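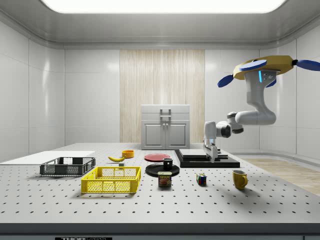

桌面操作仿真场景规范修订会会议纪要

时间：11月，星期五，14:00开始
地点：Stockdale楼二层会议室，部分人员远程接入
主持：Yvonne Bloxham（Unlow）
参会单位：Unlow、Skanenau、Urkura
记录：Unlow规范组
会议材料：规范草案第628号文件、意见汇总表、基准场景渲染图

一、上次会议遗留事项

1. 单位制统一。Urkura已把资产库里以厘米建模的旧文件全部换成米制，换算脚本放在共享目录。Skanenau抽查后没有意见，本项关闭。

2. 术语表。“托盘”“工作面”“放置区”在草案里混用的问题仍未改完。Unlow规范组说明，第三章已改，附录还没有动。本项保留，由规范组继续处理。

3. 碰撞体命名。上次会上同意用后缀区分外观网格与碰撞网格，但没有写明下划线还是连字符。会上定为下划线，直接写入草案，不再单独发意见。

二、基准场景的布置要求

会议对照基准场景渲染图逐条讨论了草案第三章。

1. 机械臂安装方式。草案原文只写了台面安装和侧面安装，基准场景用的是自上方悬挂的安装方式，条文与场景对不上。会议同意增加悬挂安装一类，要求场景说明文件写明基座坐标系的朝向和重力方向。Skanenau提出，同一套控制参数从台面安装直接搬到悬挂安装，重力补偿项会算错符号，他们的验收里碰到过。会议同意在条文下加一条注，提醒交付方核对重力补偿设置。

2. 初始位姿。讨论较多。Urkura主张初始位姿只规定关节角，夹爪状态由任务文件给出。Skanenau主张两者都要固定，否则不同单位跑出的结果没法放在一起看。最后的写法是：基准场景的初始状态为夹爪朝下、张开、指间无物体，末端位于托盘上方，不与托盘及其上物体接触。关节角数值放入附录，任务文件如需修改，须在文件头声明。

3. 初始接触检查。仿真启动后的第一步，指尖与任何物体之间不得有穿透。检查由脚本完成，不接受只看渲染图的目视结论。Yvonne Bloxham要求把这句写进正文，不放在注里。

4. 台面。带孔台面的外观与碰撞处理分开规定。孔可以用贴图或几何表示，碰撞体一律按平面处理，除非任务本身涉及插孔。Urkura询问小物体边角卡进孔里的情况要不要模拟，会议认为基准场景不需要，有需要的单位另立场景。

5. 物品摆放。杯子、魔方、香蕉、碗这类小件允许在规定范围内随机移动和转动，收纳筐位置固定。黑色圆盘和上面的黑色小杯按一组处理，随机时一起移动，避免杯子在启动时悬空或滑落。Skanenau问浅灰色的叠放板件算一件还是多件，会议定为由资产文件声明，声明为多件的，层与层之间也要做穿透检查。

6. 遮挡。两只筐在台面左侧，前后错开，从某些视角看会挡住后面的物品。草案原先要求所有目标物在主视角下完全可见，Urkura认为过严，改为主视角下可辨认，具体比例由任务文件规定。Skanenau保留意见，记录在案。

三、资产与标识

1. 带品牌文字的物品。基准场景里有一只印有SPAM字样的蓝色罐头。会议讨论了带商标的资产能否随规范一同分发。Unlow规范组的意见是，规范附件只列资产名称与尺寸，不附贴图文件，各单位自行确认所用资产的授权。会议同意。另提供一个不带文字的替代罐体，外形尺寸相同，用于公开发布的结果。

2. 颜色。草案中用颜色指代物品的写法，例如“黄色的杯子”，在黄色筐也在场时容易混淆。今后任务指令须同时写颜色和类别；程序中一律使用物品编号，不用颜色查找。

3. 质量与摩擦。Urkura反映，资产库里不少物品的质量是默认值，杯子和魔方用同一个密度，夹取时的表现不可信。会议要求每件可抓取物品填写质量、摩擦系数和数据来源，来源可填“实测”“厂商资料”或“估计”。填“估计”的物品可以使用，但报告中须标出。

4. 版本号。资产修改后必须升版本号，哪怕只动了贴图。Skanenau建议贴图修改用次版本号，几何和物理属性修改用主版本号，会议采纳。

四、测试与报告

1. 试验次数。草案规定每项任务运行600次。Urkura希望允许小单位减少次数，Skanenau不同意。会议维持600次，用于内部调试的运行不受此限制，但结果不得以符合本规范的名义发布。

2. 随机种子。种子列表由Unlow统一发布，各单位不得自行替换。程序崩溃的试验用同一种子重跑一次，仍崩溃的计为失败，并附日志。

3. 单次时限。每次试验仿真时间上限为15秒。Yvonne Bloxham指出，必须写明是仿真时间，旧稿只写了“时间”，有单位按墙钟时间算，机器慢的吃亏。已当场修改。

4. 失败分类。暂定四类：未抓起、中途掉落、放置位置不符、与非目标物发生碰撞。最后一类是否应与其他类别并存，没有达成一致。例如物品放对了位置，但过程中碰倒了旁边的杯子，Skanenau认为应算失败，Urkura认为应算成功并另记碰撞。下次会议继续讨论，两家各提交书面理由。

5. 图像的使用。报告中使用的渲染图须注明为仿真，不得与实机照片混排而不加区分。图注写明场景版本和资产库版本。会议材料今后也照此执行。

五、从仿真到实机的衔接

1. 适用范围。会议重申，本规范只管仿真场景。通过本规范的测试不等于可以在实机上运行，也不能代替现场的风险评估。封面增加这句话。

2. 速度限制。仿真任务文件里的关节速度上限不得高于实机首次运行拟采用的上限。Skanenau要求速度上限和加速度上限都写进任务文件，缺一项就退回。会议同意。

3. 实机首次运行。虽不属于本规范，会议同意在附录中给出建议做法：先空载低速走完整条轨迹；操作人员站在机械臂可达范围以外，急停按钮在手边；悬挂安装的，另行核对断电后制动器能否保持姿态；首次带载使用不易碎的物品，陶瓷杯放到后面再试。附录用“建议”，不用“应”。

4. 停机记录。实机试验中发生急停的，恢复运行前填写原因。Urkura问误触要不要填，答复是要填，写“误触”即可。

六、决定

1. 第628号文件按本次会议意见修改后，发各参会单位复核。
2. 增加悬挂安装类别及重力补偿的注。
3. 初始接触检查写入正文，以脚本结果为准。
4. 每项任务600次、单次仿真时间上限15秒，维持不变。
5. 失败分类留待下次会议。

七、待办

Unlow规范组：改完附录术语；发布种子列表；在封面增加适用范围说明。
Skanenau：提供穿透检查脚本，附使用说明；提交碰撞计为失败的书面理由。
Urkura：补填可抓取物品的质量与摩擦数据；制作不带文字的替代罐体；提交碰撞另行记录的书面理由。
Yvonne Bloxham：汇总各单位的复核意见，确定下次会议时间。

八、其他

Urkura询问规范能否增加双臂场景。会议认为单臂部分尚未定稿，暂不列入，可先收集需求，需求发规范组邮箱。

Skanenau提醒，共享目录里仍有旧版场景文件，文件名与新版只差一个字母，容易拿错。规范组会后把旧版移入归档目录，并改为只读。

会议历时4小时，18:00结束。对本纪要有异议的，请在下次会议前以书面形式告知记录方。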